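Projects > Barport > Hardware notes > README

5 min read

# Barport: the desktop, its drives and what goes where

Hi! If you found this file in the root of the Barport folder, you are probably either me in two years or somebody who has just been handed the machine and wants to know why the backups are named the way they are. I wrote most of it in February, on scraps of paper, and finally typed it up in May 2005 when the scraps started to go missing.

## What Barport is

Barport is the name of the desktop and also of the collection that lives on it: scanned club newsletters, the seed lists, the membership letters and a pile of sound recordings from the talks. I know it's confusing to call both by the same name. I started doing it and now all the scripts expect it.

The recordings are the bulk of it. The newsletters are tiny by comparison, but they're the part people ask me for, so please be nice to them.

## The drives

Every drive I've used in this project has a name, and the name goes in the log before the drive goes in the machine. Current names:

- **trinix** – the system and the scripts. Don't store anything here you'd cry over.
- **wuko** – the scans, in folders by year, then by issue.
- **naylor** – the recordings, plus the typed notes that go with them.

I used to keep everything on one disk and I can't recommend it. Finding one newsletter meant waiting while the recordings copied, and I drank a lot of coffee that month (good coffee, at least).

## Getting into the case

Shut down properly, switch off at the wall, pull the power cord and give it a few minutes. Lay the case on its side somewhere with decent light. I like to touch bare metal on the case before I reach for anything, and I take my sweater off too, which my family thinks is very funny.

Once you're in, the drive caddy is the blue plastic one. Go gently with the cables near it! They bunch up over the board and it is very easy to nudge one while you're busy watching something else. I've done it twice, and both times the machine came up with no idea it owned a second disk.

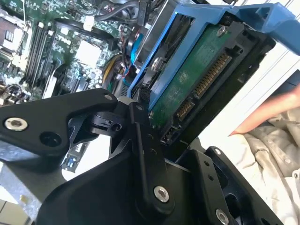 Inside the desktop, with a drive in its blue caddy, the green board and rather a lot of cable.

Before you unplug a drive, make a quick sketch of which cable goes where. Mine are terrible – mostly arrows – but they've saved me more than one evening. Label both ends of the data cable with masking tape. Put the screws in a saucer. If you have a cat, put a second saucer over the first one.

When everything is back in, push each connector home again even if you're sure of it, and start the machine up before you put the side panel on. I always forget this and have to take the panel off again.

## Folder and file names

Scans look like `year_issue_page`, all lowercase, no spaces. Recordings look like `talk_speaker_part`. If a talk ran over onto another tape, the parts are numbered from 1. Anything ending in `_rough` is a first pass that I haven't cleaned up, and you're welcome to have a go at it.

Scans are 8-bit grayscale, except the covers, which I did in color because the old ones are so pretty.

## Backups

I copy wuko and naylor to CD and keep the discs in a shoebox at Keith Marsden's house, on the shelf over his washing machine. Keith has the paper index too. If the two disagree, trust the index, as he's far more careful than I am.

## Known problems

- Issue 5 is missing its back page. If you have a copy, please, please get in touch.
- Some of the early recordings have a hum on them. I tried filtering it out and made the speaker sound like he was underwater, so the originals are what you get.
- The clock on the machine loses time when it has been unplugged. Check the date before you run the backup script or your folders will end up in the wrong year.
- The script stops at 900 files in one folder. I've no idea why I wrote it that way. Split the folder and run it again.

## Still to do

Type up the rest of the seed lists, rename the leftover `_rough` files, and buy more masking tape.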